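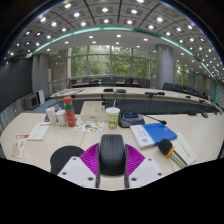 Can a wrist rest make wrist pain worse?
It can if you plant your wrist on it while the mouse is moving. It's meant for pauses.

Posted by tiedemann_u, 13/01/2026

That's the short version from the physio at work. Longer version: I've had an ache on the thumb side of my right wrist since July. I do invoicing for Norier, all spreadsheets, and I was told to buy a gel rest. Two months of that and it was worse. Has anyone here gone without one?

Reply by merike_k

I gave mine up. Chair came up 20 mm, forearm on the desk, mouse moved from the elbow. It felt clumsy at first and then I stopped noticing.

Reply by gkuhlmann

I disagree with the physio. I've used a pad with a raised rest for years at the Plondach office and my hands are fine. A flat mat gives me a sore spot on the heel of my palm by lunch.
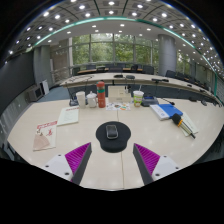
The other thing is that people buy a rest that's too tall for their mouse, then blame the rest. Measure before you spend anything. And Uwe, which side of the keyboard is your number pad on? If you're reaching past it all day, that's your shoulder and wrist right there.

Reply by tiedemann_u

Right side, and yes, I'm reaching past it. I need the number pad for work though.

Reply by Timo A

Get a separate number pad and put it on the left. Or mouse left-handed, which I did after a tendon problem. Slow going, but the right side got a proper break.

Reply by gkuhlmann

Left-handed mousing just gives you two sore wrists if the desk height is wrong.

Reply by Timo A

Didn't happen to me.

Reply by elis_ellis

Check your pointer speed as well. Mine was set so low I was dragging the mouse across half the desk. Size matters too, a small mouse makes me pinch.
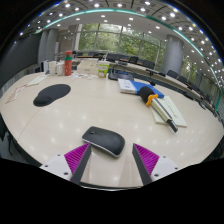

Mouse on the bare table, pad off to the left

Reply by merike_k

Agree on pointer speed. Uwe, try that first, it costs nothing.

Reply by tiedemann_u

Turned it up and moved the gel rest to a drawer. I'll order the separate number pad and post again in a few weeks.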